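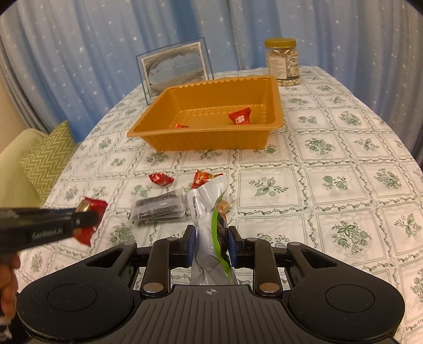
Away goals and extra time in amateur cup: how does it work?

Posted in Football Rules and Competitions

Hello all. I help to run the team of Ovville and we play the semi-final of our regional cup in two legs. First leg at home we lost 1-2 against Jular. The second leg is Saturday at their ground.

My doubt is the following. If we win there 2-1, the total is 3-3 and both teams have two away goals. Then we go to extra time, I think. But if in extra time each team scores one, does our goal count more, as it is scored away? One of our players says yes, another says this rule is finished everywhere. The paper from the league has only one line about it: "ties are decided according to the usual rules." For me this is not clear at all.

Also I want to know if extra time is obligatory, or if we can go directly to penalties. Our players are not young and after 90 minutes most of them cannot run.

Thank you in advance for any help.
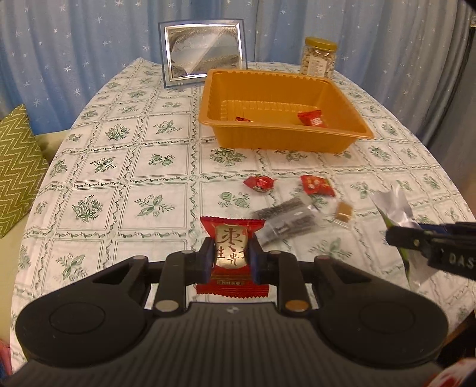
Pivus
The away goals rule is not part of the Laws of the Game in the sense that everybody must use it. The Laws name it as one of the permitted ways to find a winner, together with extra time and penalties, and each competition chooses. UEFA stopped using it in 2021, but your league can still keep it. So "usual rules" means nothing until they tell you which ones. Write to them before the match and ask for the answer in writing. Ask these points:

Do away goals count after 90 minutes?
Do they count also in extra time?
Is there extra time, and how long are the two halves?

Extra time can be shorter, but the maximum is 15 minutes for each half, and both halves must be equal. Going directly to penalties is also allowed if the competition says so. The two teams cannot decide it alone.
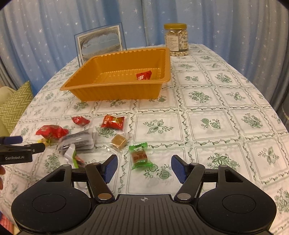

Kuusisto
away goals is dead, just go to pens. we had the same thing in our over 40 league and the ref decided it on the day, no problem

Pivus
I would not leave it to the referee. He applies the competition rules, he does not make them, and the team that loses can protest afterwards.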